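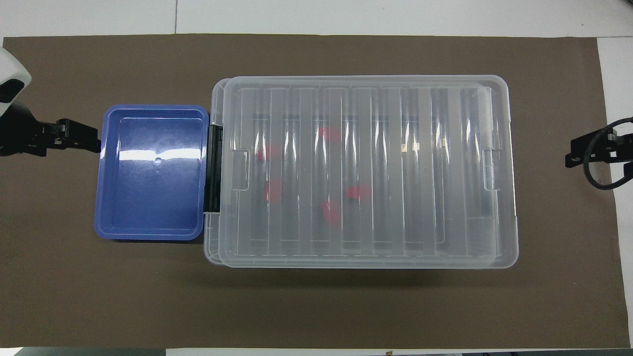
Stockroom and packing floor check, Skavcombe unit, July. Walked by Wyn Cadwaladr, with Oanh Mạch holding the clipboard and most of the opinions. Same form as the spring round, same lukewarm tea. Storage gets marked on the usual terms: a clear box with its lid on, like the large one on the mat beside the blue tray, scores a pass, and a cardboard carton with "MISC" on it scores a conversation.

1. Fire exits clear
Pass. The rear door opens fully, once you have moved the bicycle. Bicycle moved. Phúc Võ informed.

2. Extinguishers in date
Pass, except number 214, whose tag has faded to a pleasant cream. Treat as out of date until Zelten have been.

3. Shelving fixed to wall
Fail. Bay 3 sways when leaned on. Wyn leaned on it twice to be sure. Top shelf to be emptied by the end of the shift.

4. Load signs on racking
Part pass. The sign says 390 kg per level. Someone has added "ish" in biro. Replace sign.

5. Walkways
Pass on the left side. On the right, the yellow line now goes under a pallet and comes out looking tired.

6. First aid box
Contains plasters, eye wash and a sachet of brown sauce. Sauce removed. Duyên Trịnh to restock burn dressings.

7. Steps and ladders
Pass. The short steps still squeak. Squeaking is not on the form.

8. Accident book
Present and legible. Last entry by Thịnh Hứa, concerning the bicycle.

Items 2, 3 and 4 raised as job 3306. Recheck in the morning, before deliveries.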